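Hotthorpe Tableware Reuse Pilot: Progress Report to the Sostetti Fund
Reporting period ending Tue 25 October

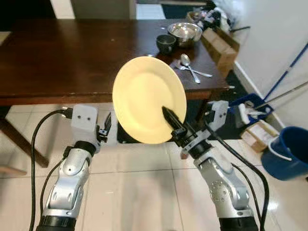 1. Status of work

The pilot collects unwanted ceramic tableware from households and canteens in the Hotthorpe area, sorts it, washes it and returns it to use through two outlets. The grant covers sorting equipment, the lease of the wash unit and part of the transport cost. Collection, sorting and washing are all running. The second outlet opened three weeks later than planned, after a delay in the electrical inspection.

2. Intake

Intake to date is 2937 pieces against a full-year target of 4000. Plates account for most of it, followed by bowls and mugs. Serving dishes are accepted but move slowly, and we have stopped advertising for them. Intake in September was the highest of any month and was driven by a single canteen closure. It should not be read as a trend.

Pieces are recorded by type and weight at the collection point and again at the sorting bench. The two records did not agree in the first weeks. The cause was double entry of mixed crates. Crates now carry one numbered tag from pickup to shelf, and the records have matched since the change.

3. Sorting and rejection

Each piece is checked for chips at the rim, cracks through the foot and crazing in the glaze. Chipped and cracked pieces go to the crusher contractor as aggregate. Light crazing is accepted for decorative resale only, and those pieces are labeled as not for food.

The rejection rate is higher than assumed in the application. Most breakage happens in transport. Pieces packed flat in stacks arrive in worse condition than pieces packed on edge with card dividers, and all collection crates are being converted to the second method. Divider stock is sufficient until the end of the grant year.

Staff at the sorting bench wear Uvex safety glasses and cut-resistant gloves. One minor cut was recorded in the period. It was treated on site and no working time was lost.

4. Washing

The wash unit is leased from Kovačević and handles 300 pieces per shift when loaded with plates only. Mixed loads run lower. The unit was out of service for 7 working days because of a failed drain pump. The lessor replaced the pump under the lease terms at no cost to the project. The backlog was cleared by adding a Saturday shift, which was charged to the contingency line.

Hard water has left scale on the heating element. A softener cartridge has been fitted and the element will be inspected monthly.

5. Budget

Spending is within the approved total. Transport is over its line and equipment is under. We request approval to move the unspent equipment balance to transport. No additional funds are requested.

6. Next period

Conversion of the remaining crates to edge packing.
Review of pricing at both outlets, with matched sets priced separately from single pieces.
Renewal or replacement of the wash unit lease. The notice date falls before the next report, so a decision from the fund on the budget transfer is needed first.
Written agreement with the crusher contractor on minimum load size. Current loads are collected on request, and storage space for rejects is nearly full.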